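Ensaio Pivar

O ensaio Pivar é um procedimento de comparação de garras paralelas de dois dedos, usado na avaliação de braços robóticos de bancada. Deve o nome à oficina onde foi aplicado pela primeira vez, e não a qualquer inventor, embora Tudor Barbu costume ser apresentado como tal e raramente corrija quem o apresenta.

Procedimento

Cada garra executa 100 ciclos de recolha e deposição entre recipientes, com o mesmo controlador e a mesma câmara de punho. Uma peça caída conta como falha; uma peça entregue no recipiente errado conta como 2, regra introduzida depois de um fabricante ter chamado a isso «redistribuição». O ensaio é repetido em 3 sessões, das quais se aproveita a pior.

Comparações conhecidas

A mais citada opôs a garra Orlandini à Zasden. A primeira era mais rápida; a segunda largava menos peças, talvez por demorar tanto a pegar nelas. 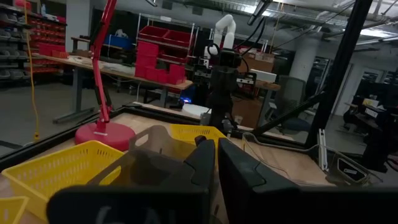
Jytte Dalsgaard propôs mais tarde uma variante de 40 ciclos, destinada a laboratórios com pouca paciência. A variante foi adotada em Horkden, onde continua a chamar-se «ensaio completo» – designação que Barbu contesta por escrito todos os anos, em abril.

Ver também: garra paralela; câmara de punho; repetibilidade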